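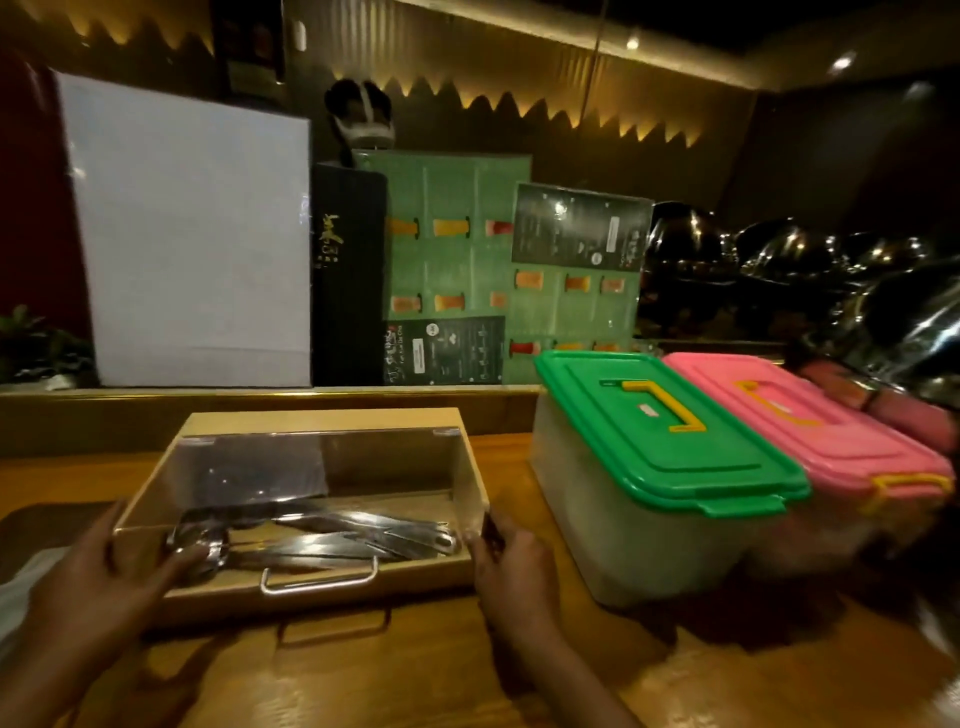
December 19, 2019
Notebook, Workosdale open day, second entry

Got the crew back at 3 and wrote this up the same evening, so the order may be off in places. Present from our side: Bhavana Pai, Chaiwat Ongart, me. Host was Donnie Urquhart from Rudel. Subbarao Kotian came for the afternoon only.

Purpose of the visit was to see the Stiniso arm run the service counter tasks and to decide which of them we try on our own bench. Rudel had set the open day around food service, and most of the other visitors were restaurant people. They asked about cleaning and price. We asked about grip force and cycle logs, and had to wait our turn.

Counter work. The item everyone wanted to talk about was the cutlery box. It is light wood with a clear hinged lid and a metal handle on the front. By hand it is nothing: take it by both ends, shift it, done. For the arm it is three separate problems. The lid is clear, so the depth camera loses it at some angles. The lid is hinged and can swing when the box moves. The contents slide, so the center of mass is never where the model puts it. Donnie said they fixed the last one by slowing the move down, and I believe him, but it makes the cycle long.

Chaiwat asked whether they had tried gripping the front handle instead of the ends. They had. The box tips. They went back to an end grip with two contacts and a wrist force limit. We should start there and skip the handle.

The lidded plastic containers came next. Green lid and pink lid, yellow handles on top. The handles are easy for the vision side, good color contrast, and Bhavana thinks we could find them with a plain color threshold and no training at all. The clips are another matter. Rudel does not open them with the arm. A person opens and closes the clips and the arm only carries. I wrote down "carry only" and underlined it, because the flyer reads as if it does the whole job.

Lighting. This was the most useful part for me. Our bench has flat white light. A real buffet counter has warm strip light overhead and a row of shiny chafing dish lids, and every dome gives back a bright spot. Donnie showed us a log from August where the arm stopped 29 times in one shift on false obstacles. Most of them were reflections. They now mask a fixed zone over the dishes, which works until somebody moves a dish. Menu displays behind the counter gave trouble too. Printed glasses of juice were getting picked up by their detector as glasses. They added a depth check, and he says that one is closed.

Demo runs. The arm did the box move, then the green-lid carry, then both again with the order swapped. The second box move stopped halfway with a force fault. Donnie cleared it from the panel and reran it. I did not get the fault code. Chaiwat may have it.

Total logged moves on the demo unit stood at 3571 on the panel when we arrived. The gripper pads were changed at 2125 and are still the same set. Pads look worn at the corners but usable. He does not have a replacement interval yet and would like ours if we come up with one.

Amin software. Same build we have, with a different task editor on top. Subbarao spent most of his time on it and thinks the editor is worth asking for. Vimala Bhat handles the license on our end, so that goes through her. I have no opinion on it until I see how it exports.

What I did not get to see: start-up from cold, and recovery when a person reaches in during a move. Donnie said they run the reach-in test before opening to visitors. He offered to send the report.

To do
Build a box of similar size with a clear hinged lid. Chaiwat has offcuts.
Buy two clip-lid containers with top handles, different lid colors.
Borrow chafing dish lids and put warm light over the bench.
Bhavana to try the color threshold on the handles, with and without the lids in view.
Ask Donnie for the August log, the reach-in report and the fault code.
Vimala: license question on the editor.

Added later: Chaiwat does not have the fault code either.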